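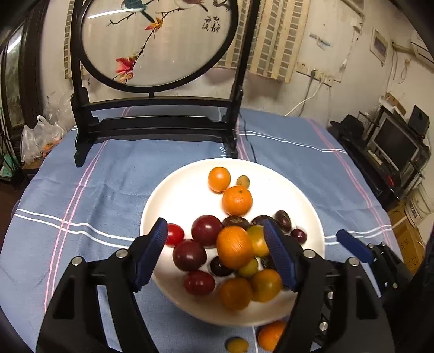
Home | Articles | Current Issue | For Authors | Contact

We use cookies to remember your reading settings. Accept | Manage

Zineb Abdel Rahman and Said Kabbaj
September

3. Mixed Fruit on the Household Table

3.1 Setting and materials

The Ernthorpe survey treated the fruit plate as a unit of domestic storage. Earlier work on household produce, including our own pilot in Nesham, recorded fruit by place of purchase or by weight at disposal. Neither measure captures the period in which fruit sits uncovered in a shared room, available to anyone who passes. We therefore asked households to keep a record for each plate, bowl, or tray of fruit left out for open use, from the time it was first filled until it was emptied or cleared away.

A total of 84 households returned usable records, covering 191 filled plates. A plate was entered as "mixed" if it held fruit of at least 3 kinds, where kind was assigned by the household at the level of ordinary shop names (orange, mandarin, plum, and so on). Varieties were not separated. Cherry tomatoes were accepted as fruit wherever the household had placed them with fruit, and were coded with the small soft items.

Figure 1. Mixed fruit on a round white plate over a blue cloth. Citrus of several sizes is piled with dark red plum-like fruit, a cherry tomato, and smaller dark fruit.

3.2 Arrangement

Arrangement was coded on two scales. The first, height, records which item rests highest. The second, adjacency, records whether items of the same group touch. The arrangement in Figure 1 scores high on the first scale, with the largest orange citrus at the top of the pile. On the second scale it is intermediate: the two plum-like fruits lie together on the left, while citrus occurs both at the top of the plate and at its center.

Large citrus in the highest position was the most common arrangement in the mixed group. Participants described two routes to it. In the first, the plate was filled in one session and the large fruit was put on last for appearance. In the second, small fruit was taken from the edges over several days, leaving the large fruit standing above what remained. The written records distinguish these routes, but a single photograph does not, and we did not attempt to infer the route from Figure 1.

Color was noted in free text only. Where color was mentioned, households tended to name the contrast between orange and dark red items. Partial concealment is a practical problem for any coding of this kind. Small dark fruit is easily hidden behind larger items, and in Figure 1 several pieces can be assigned only to a general color and shape. Items of this type were entered as "small dark, unspecified" and left out of the adjacency score.

3.3 Order of removal

Households marked each removal on a card kept beside the plate. Small soft items were removed first in most mixed plates, followed by mandarins and other easily peeled citrus. Large oranges were removed late and were the items most often returned to a refrigerator or cut for juice. Plums fell between these groups, with wide variation that we attribute to differences in ripeness at purchase.

Position had a weaker effect than expected. Fruit at the rim was taken earlier than fruit at the center, but the difference was small once size had been entered in the model. Fruit lying beneath a larger item was taken later in both the Ernthorpe and Nesham records. Several participants wrote that they had avoided lifting the top fruit in case the pile rolled.

3.4 Losses

Each discarded item was weighed on the kitchen scale supplied with the Fumstead record kit. Losses reached up to 1000 grams per household over the full recording period. Soft fruit in contact with the plate surface made up the larger share by number, and citrus the larger share by weight. Following the procedure in Tarigan, items cut and partly eaten were entered as consumed if more than half had been used.

Plate material and table covering were recorded but are not analyzed further in this section. Both varied too little among the mixed plates for a useful comparison. The effect of plate diameter on pile height is taken up in Section 4.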